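### 3.2 Condition of the memory slots

Of the 1859 desktop units received at the Sketness site, 1207 had at least one empty memory slot on arrival. These partly filled boards are treated separately from the fully filled ones because an empty slot is open to dust for the whole working life of the machine, while a slot holding a module is largely covered. Units with memory soldered to the board were left out of the sample before counting.

Each case was opened on the bench and the board was left in place. Removing the board would have allowed a closer view of the contacts, but it also flexes the area between the mounting screws, and we wanted the slots in the state in which the last user had left them. Modules already fitted were not touched until the first power-on test was complete. The position of every module was entered in the Batgate log by slot, counting from the edge of the board inward, and the latches at both ends of each slot were recorded as closed, open or damaged.

Figure 4 shows a typical arrangement. A single module occupies the outermost slot, and three empty slots run parallel to it. The spacing is close enough that a module in one slot limits finger access to the latches of its neighbor — a point that matters for the handling times in Section 4. Capacitors and a white multi-pin power connector stand along the outer side of the module, so on boards of this layout the wiring may also need to be held clear before the first slot can be worked on.

The first power-on test was failed by 403 units. For these, the modules were released, the contact edges were wiped with a dry lint-free cloth, and the modules were returned to the same slots. No other part was changed. The test was then repeated once. This step alone restored 121 units to normal start-up. The remainder went on to the substitution test described in Section 3.3, in which a known good module was tried in each slot in turn.

Empty slots were inspected under a bench lamp at a low angle. We used the four-grade scale of Ji, with one change: grades 2 and 3, which differ only in whether loose fibers reach the contact row, were merged. Two readers working separately could not tell them apart reliably in the pilot round. Slots were graded before cleaning. A slot with a bent contact was graded 4 regardless of how clean it was otherwise.

Latch damage was rare and was usually confined to one end. A broken latch doesn't prevent a module from making contact, and such units were kept in the sample, but they were flagged so that the results could be recomputed without them. The flagged units are listed in the Cokurard supplement, Table S2.

**Figure 4.** Memory area of a desktop board inside its case. One module is fitted in the uppermost slot; the three slots below it are empty. White latches are grouped at both ends of the slots. 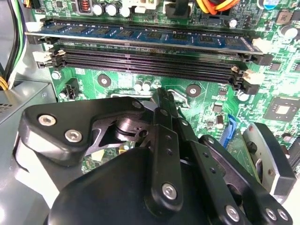
*Page last changed: 10 Aug 2025*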